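Can a machine tidy the cables yet?
Project report, Prulholm, October 4, 2026
Deolinda Azevedo

Our group looked at small chores that stores and homes still do by hand. Folding and wiping have been studied a lot, so we picked cable bundling. At Kastemer, a repair shop, a person at the bench does it all day.

We gave the task 40 tries. A try counted as good if the tie was closed and the cable could be lifted without slipping out. We got 14. Most of the bad ones failed at the same step, getting the tail into the locking head. Picking up the cable was rarely a problem. A thin strap bends when it is pushed, and the fingers have no good way to feel that.

The hardest position is with the strap looped loosely around a USB plug and still standing off from it on both sides.
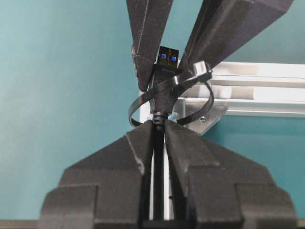

Abílio Prata read the draft and wrote back that a shop would not care about the good tries, only about how long someone has to stand there fixing the rest. He would start with Velcro straps and leave zip ties for later.

We did not test Velcro. Hand timing at Kastemer is planned for November.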